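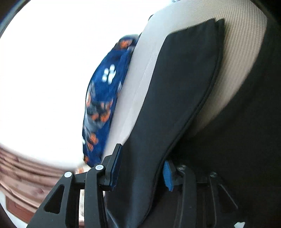 Black padded piece with a seam or piping round the edge, against the big beige cushion.

2023-07-15, Arden room, Zumusel soft goods notebook

Black cloth day! I'd been putting these off because black is miserable to check under the ceiling lights, and I ended up enjoying it more than anything else on the list this month.

Started with the padded piece. It's wide and squared off at one end with lovely soft corners, then narrows all the way down, so it wants to be stored narrow end first. The seam round the outline is the nicest thing about it -- you can follow it with a thumb when you can't see a thing. Matt fabric, faint creases, nothing I'd bother steaming. I wrote the label (no. 37) on pale tape this time, which is a huge improvement on the grey.

Garment next, no. 54. I wanted it flat before deciding on a fold, and the mattress is so much better for this than the bench! The beige weave makes every edge of the black stand out, so the outline reads straight away, and there's room for all of it. The long seam down the left part is my favourite kind of seam: it gives you a ready-made fold line. There's a second one nearer the middle but it's faint, and I wouldn't trust it as a guide in poor light.

Fold I settled on: left panel in along the long seam, tapered side over to meet it, then up from the bottom in half. Smooth with the flat of the hand, outwards from the seam. Tuck the narrow strip at the lower left inside before the first fold or it wanders out later and catches on everything. Same goes for the little pointed flaps.

Tried it 6 times and the last few were properly tidy. Very pleased. It fits the Naylor box with the lid down, and I'd given up on that box.

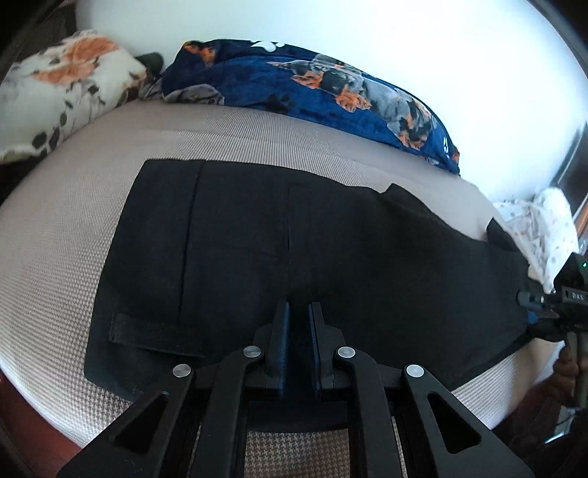

Still to do

Sheet for no. 66, which I haven't even unwrapped. Copy the fold into the Nemley binder, with a sketch -- mine is awful, so if anyone can draw a sleeve please help yourself. More pale tape before August. Move the lamp nearer the mattress end.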